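Spring soap swap: we outgrew the hall!

What a turnout! The Billow soap swap started in November with a handful of us trading bars over coffee, and this time we had to borrow four extra tables from the library next door. Thank you to everyone who came, and a special cheer for Floarea Ardeleanu, who brought her first ever batch of olive oil soap (lavender and orange peel — it was gone before I got near it).

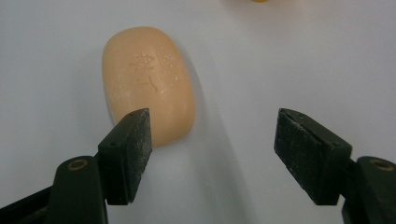

Raltidberg, Apr 21, 2024

Keerthana Kaimal gave the talk on curing, and I learned so much. Her basic advice is to leave a cold process bar alone for at least five weeks, somewhere airy, and turn it over now and then. She passed around two bars from the same loaf, one young and one old, and the difference in the lather was wonderful to feel.

Bhavana Pillai is already planning the next swap and would love more shampoo bars, which ran short. If you have a recipe you're happy to share, drop it in the box at Riedl or hand it to her at the meeting. Labels, please! List your oils and any nut ingredients — we had more than five mystery bars left over, and they all smelled great.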